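Derora Table Lamp – Owner's Guide
Section 9: Placement and Leveling

9.1 Select a flat, stable surface at least 50 cm from curtains, bedding and other soft furnishings.

9.2 Remove the transit film from the underside of the base before use.

9.3 Screw the pole into the base by hand, turning clockwise until it stops.

CAUTION: Do not use pliers. Overtightening may damage the thread and is not covered by the Uniyal warranty.

9.4 Route the cord toward the wall – never across a walkway – and leave enough slack for the lamp to be turned.

9.5 Press lightly on the rim of the base at several points. If the lamp rocks, loosen the pole, reseat it and repeat step 9.3. 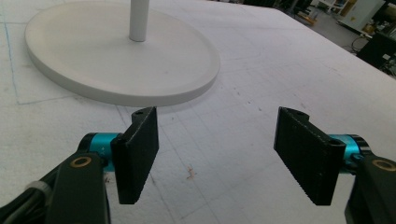

Fig. 9. Round base and pole on a flat tabletop.

NOTE: Felt pads for delicate surfaces are available separately (part no. 691).

9.6 Connect the plug and proceed to Section 10, Dimmer Settings.

Uniyal Lighting, Customer Documentation. Revised November 2020.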